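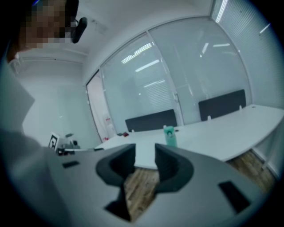

Plank flooring in a warm brown, with the grain showing.

Report on the Spring Visit to the Plikard Flooring Mill, Unville

Members of the Mahawong Building Trades Association visited the Plikard mill at Unville in May. The visit was part of the Association's yearly program of site tours and was open to full members, apprentices, and guests from neighboring districts. The group met at the yard gate at 8:30 a.m. and was received by the mill's production office.

The Plikard mill has produced solid wood flooring on its present site for 50 years. It draws most of its oak and maple from the Mahawong valley, with smaller amounts of ash bought from sellers farther north. The company also keeps a drying yard at Pluvutov, which was not included in the tour.

The lumber yard

The tour began outdoors. Boards arrive rough-sawn and are stacked on stickers under open-sided sheds, where they remain until their moisture content is low enough for the kiln. Each stack carries a card with the species, the thickness, and the month of arrival. Our hosts explained that oak is left in the sheds longer than maple, and that the order in which stacks go to the kiln is reviewed every morning.

Several members asked about end checking. The mill coats the ends of its thicker stock with wax on arrival and trims whatever splits remain after drying. Losses are highest in the ash, and the company has changed the spacing of its stickers in an effort to bring them down. Results from that change will not be known until the present stock has been through the kilns.

The kilns

The mill runs 6 kilns, the oldest of which was being relined when the group passed through. Heat is supplied by a boiler that burns shavings and offcuts from the planing floor. The kiln operator showed the control sheets for a recent load of red oak and described the conditioning step at the end of the schedule, when moisture is put back into the air to relieve stress in the boards. Contractors who have seen flooring cup or bow after ripping found this part of the visit especially useful.

Milling and grading

Hearing protection was issued before the group entered the main building. Dried boards are planed, ripped to width, and run through the side matcher, which cuts the tongue and groove. They are then end-matched and passed to the grading tables.

Grading is still done by eye. Graders mark each board with crayon according to color, knots, and mineral streak, and the boards are sorted to length and bundled. The company sells four grades. The lowest, which it once burned, now goes out under the name Unville Cabin, and our hosts report steady demand for it from owners of older homes who want a floor that matches what is already there.

Members were given printed instructions on site storage. The mill asks installers to bring flooring into the building only after plaster and paint work is complete, and to check the moisture of the subfloor as well as that of the boards. It handled 276 complaints over the last five years, and the production office told us that most of them concerned gaps or cupping traced to damp basements.

The showroom

After lunch, which was provided in the mill canteen, the group was shown finished floors in oil, wax, and water-based coatings. Discussion turned to the repair of old floors. Oil was favored by those who work in historic houses – a worn patch can be treated without sanding the room – while members engaged in new construction preferred the harder coatings. Samples were available to take away.

Matters for members

The mill offers a trade price on orders of 616 square feet or more in a single grade and width. Orders must be placed through the Unville office, and delivery within the Mahawong valley is included. Custom widths require a longer lead time and a deposit.

Apprentices who attended may count the visit toward their required site hours. Attendance slips should be returned to the Association office by the end of the month.

The Association thanks the Plikard mill for its hospitality and for stopping the side matcher so that the cutter heads could be seen. A request has been made to tour the Pluvutov yard in the fall, and members will be notified when a reply is received.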